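Início | Fóruns | Robótica | Teleoperação | Entrar | Registar

Tópico: Ensinar dois braços a mexer numa pasta com mola (ou como perdi uma tarde)

lorne_c
Boas. Estou a gravar demonstrações por controlo remoto, dois braços, para a tarefa "papéis na pasta". Já vou em 50 episódios e o modelo aprendeu sobretudo a minha hesitação, que reproduz com uma fidelidade comovente. Com as mãos faço isto em 5 segundos. Com os comandos envelheço.
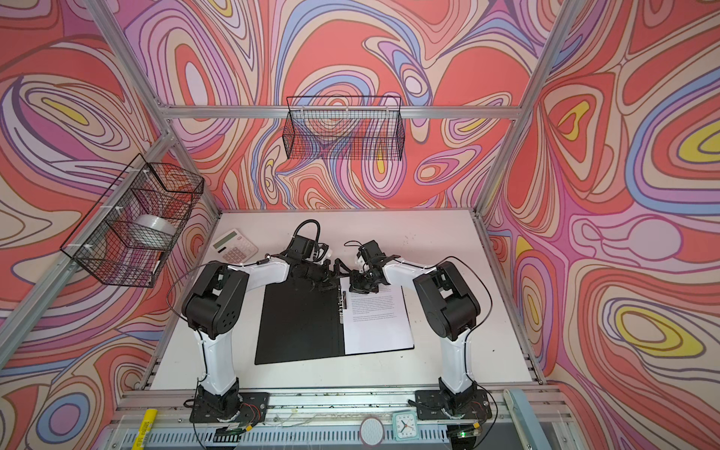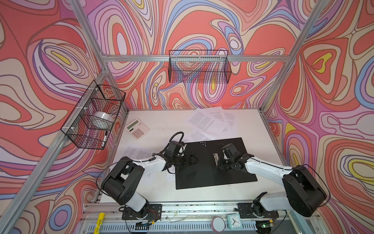

A mesma bancada, noutro momento: 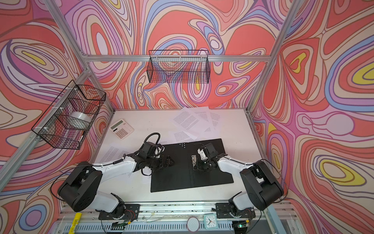

O meu problema é a coordenação. Se o braço esquerdo se aproxima demasiado da lombada, o direito fica sem espaço para chegar à mola, e eu começo a negociar comigo próprio em voz alta. Alguém grava um braço de cada vez?

bouchra_oz
Um de cada vez, nunca. Depois juntas as trajetórias e tens dois colegas de escritório que não se falam. Grava tudo junto e deita fora os episódios em que pensaste demais.

Gagnon
Discordo. Em Clarness deitámos fora tudo o que era feio e ficámos com um robô elegantíssimo que não sabia recuperar de nada. Deixa as hesitações, corta só as pausas em que foste buscar café.

lorne_c
E como distingo uma hesitação de um café?

Gagnon
Pela duração. Acima de 3 segundos parado, é café.

colton_ross
Já experimentaste guiar os braços à mão em vez dos comandos? Sente-se a resistência da mola.

bouchra_oz
Com dois braços e uma pessoa só? Precisas de um polvo. E apareces nas imagens da câmara, o modelo habitua-se a ver o teu cotovelo.

colton_ross
O meu cotovelo generaliza muito bem.

panya_s
Eu separava abrir a mola e arrumar as folhas em duas tarefas. Quando as misturei, o modelo parava a meio, com ar de quem se esqueceu do que foi fazer à cozinha. E varia a posição da pasta desde o início. Fiz 980 episódios com ela no mesmo sítio e bastou desviá-la um dedo para aquilo desabar.

lorne_c
980? Os meus pêsames. Vou dividir a tarefa e guardar as hesitações, para já. A Bouchra pode dizer que avisou.

bouchra_oz
Avisei.

Tópicos recentes
- Cunine: atraso entre o comando e o braço, é só comigo?
- Dedos de garra para papel fino
- Quem vai ao encontro de Sirnville em janeiro?
- Calibrar duas câmaras sem perder a paciência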